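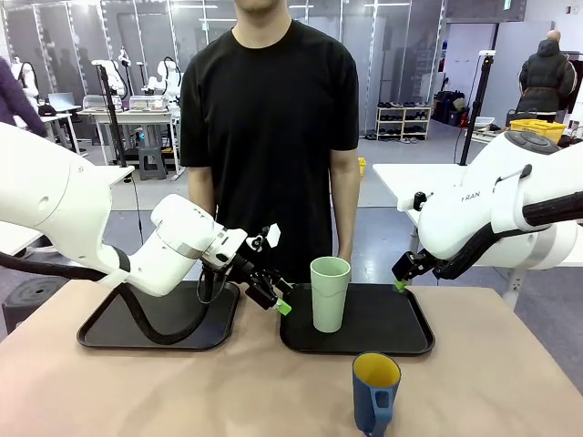 April, afternoon. Tukero fingertip kit, trial notes, second session.

Kit is the soft pad set from Tukero, green, fits our black parallel grippers. Listed at 1,999 for the bimanual pack, which covers both arms plus spares. Harpreet has the quote. The trial period ends before the next budget round, so I want a yes or no from us by then.

Fitting: 18 minutes per gripper with the supplied driver. The screws are very short and I dropped two. Marker plate stays on top, no need to take it off. Re-zero the gripper width after fitting or the closed position reads wrong.

Task today was cup and mug onto the trays. Jaxon wants the mug handle kept toward the front for the first block, then turned. Trays stay side by side for all of it.

Cup: good hold at the low force setting. Old pads needed the middle setting for the same cup.
Mug: fine on the body, poor on the handle. The pad folds over at the edge — same thing Thaís saw in her session.

Left arm cable is still hanging down over the tray. Needs a clip further up the arm before the next block.

Log is at 938 grasps across both sessions. Slight shine on the right pads, no tearing.

To ask Tukero: is there a stiffer pad, and are spares sold singly? Keir to write to them. My view so far is buy, if they can fix the edge.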